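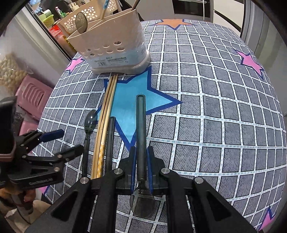 Home About Methods Reports Contact

About Wultetti

Wultetti is an independent test laboratory. We measure whether machines sold or proposed for household and light shop-floor chores can do those chores in ordinary rooms, with ordinary objects, and with no engineer standing beside them. We do not build robots and we do not hold shares in firms that do. Our income comes from test fees, a small number of training days and the sale of the full Podex protocol.

The question we are asked most often is whether machines can do the housework yet. Our answer depends on the chore, the room and the definition of done. A machine that vacuums a flat floor has been an ordinary appliance for years. A machine that empties a dish rack, puts the cutlery where it belongs and leaves the counter usable is a different proposition, and we have not yet passed one for unattended use.

What we test

The Podex protocol contains 184 task definitions. Each one states a starting condition, a finishing condition, the permitted time and the faults that end an attempt. Most are domestic: clearing a table, sorting utensils, folding tea towels, loading a dishwasher, wiping down a bench, moving produce from a bag to a bin. The remainder cover shop-floor work of the kind found in small firms, such as kitting fasteners, loading a parts washer, bagging and labelling.

Definitions are written in plain language. "Return the spoon to the holder" is a complete instruction to a person. To a machine it leaves open which way up the spoon goes, whether it may rest on the rim, and what happens if another utensil is displaced on the way in. Podex settles each of these points before testing begins, and a client may not renegotiate them afterwards.

Why cutlery takes up so much of our time

Utensils are cheap, familiar and badly suited to current grippers. A spoon has a narrow handle and a wide, curved end, so its balance point is seldom where a parallel jaw would like to hold it. When the handle is gripped too high the bowl swings. When it is gripped too low there is not enough clearance to enter a holder. Polished metal returns reflections that confuse depth sensing, and clear plastic returns very little at all.

Chopsticks raise separate problems. They roll, they lie almost flush with the table, and they are used in pairs. A machine that puts away one chopstick from each of two sets has moved two objects correctly and completed the task incorrectly. We score the attempt as a failure. Several clients have objected to this rule and it has not been changed.

Patterned tablecloths are part of the standard setup for the utensil tasks. A printed cloth adds edges that have nothing to do with the objects lying on it, and a cloth that is not pulled tight changes the height of the surface by several millimetres from one place to the next. Performance on bare benchtop is reported separately and should not be quoted as a household result.

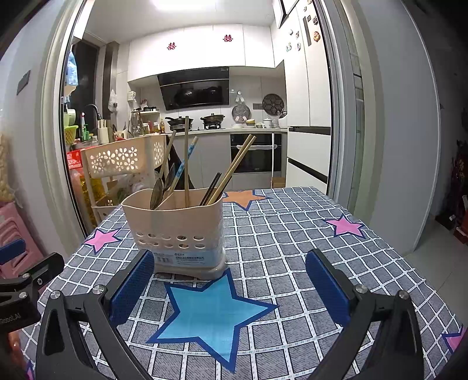
An upright holder that already contains utensils is harder than an empty one. Handles lean in different directions and take up the space above the rim, so the approach path has to be planned around objects that may shift when touched. Our harder grades use holders in this condition. The easy grade uses an empty holder, and most published demonstrations we have reviewed correspond to the easy grade or something below it.

How we collect reference data

Every task is first performed by people. Some reference attempts are made with bare hands, to establish a reasonable time. Others are made with hand-held grippers, which limit the person to two rigid fingers and a fixed opening. The second set is the more useful. If a person holding a two-finger tool can complete the task, the shape of the tool is not what prevents a machine with similar fingers from doing it, and attention can turn to sensing, planning and control. If the person cannot complete it either, the client should look at the hardware first.

The reference library holds 1600 attempts, including failed ones. Failed attempts are labelled by the point at which they went wrong: approach, grasp, transfer, placement or release. In utensil work, release is under-reported elsewhere and deserves more attention. Fingertip pads with enough friction to hold a slim handle securely will sometimes drag that handle back out of the holder as the fingers withdraw.

Where things stand

The following is our general position as of April 2026. Individual results appear in the Reports section.

Floor care: routine in rooms that have been tidied. Cords, pet mess and loose mats remain the usual causes of failure.

Clearing a table of large, rigid items: achievable with supervision. Speed is well below that of a person.

Sorting mixed utensils: achievable at the easy grade. Results at the harder grades vary too widely between sessions for us to recommend unattended use.

Folding: acceptable for flat, rectangular items. Poor for fitted sheets and anything turned inside out.

Kitchen counters in normal use: not yet. Crowded counters combine reflective, transparent, soft and unstable objects within a small area, and the cost of an error is higher when a stove is nearby.

Shop-floor kitting: good where parts arrive in known trays. The margin over a conventional fixed feeder is often small, and we advise clients to price the feeder as well.

Our sites

Palacios is the domestic site. It has a working kitchen, a laundry and a living area, and the furniture is rearranged between test series. Clients are given the floor area and door widths in advance. They are not given the layout.

Vindberg is the shop-floor site. It was formerly a small sheet metal works and retains the original lighting, which is uneven, and the original floor, which slopes toward a drain. Both features have been kept. A mobile base that cannot manage a modest slope will meet one sooner or later in any older building.

We employ 12 people across the two sites, most of them technicians. Backgrounds include appliance repair, occupational therapy, machining and software. The occupational therapists wrote the first version of the kitchen tasks, drawing on assessments used with people relearning daily activities after an injury, and their scoring structure survives in the current edition.

Working with us

A standard evaluation runs for roughly 124 hours of machine time. The client supplies the machine, its documentation and one operator, who may start it, stop it and nothing else. Software is frozen on arrival. Results go to the client first, and the client chooses whether to publish, but a report may only be published whole. Excerpts in advertising need our written approval.

Bookings for Palacios are closed through July while the laundry plumbing is replaced. Vindberg is open as usual. Enquiries from colour sensor and gripper suppliers who wish to test a component alone should go through the Contact page – we have a shorter protocol for that.

Shares 12

Comments (4)

Guest
Does the mismatched chopstick rule still apply if all the sets are the same plain wood? I can't tell mine apart either.

Wultetti
No. Identical sets are treated as interchangeable. The rule applies only where pairs differ in colour, pattern or length.

Guest
We run a small cabinet shop and went with the fixed feeder after reading the kitting report. Would like to see a test for hinges, they tangle in the tray and everything we looked at picked up two.

Guest
Is there any plan to include knives? Everything in the utensil tasks seems to be spoons and chopsticks, and the sharp stuff is what I'd want kept away from a machine until somebody has checked it.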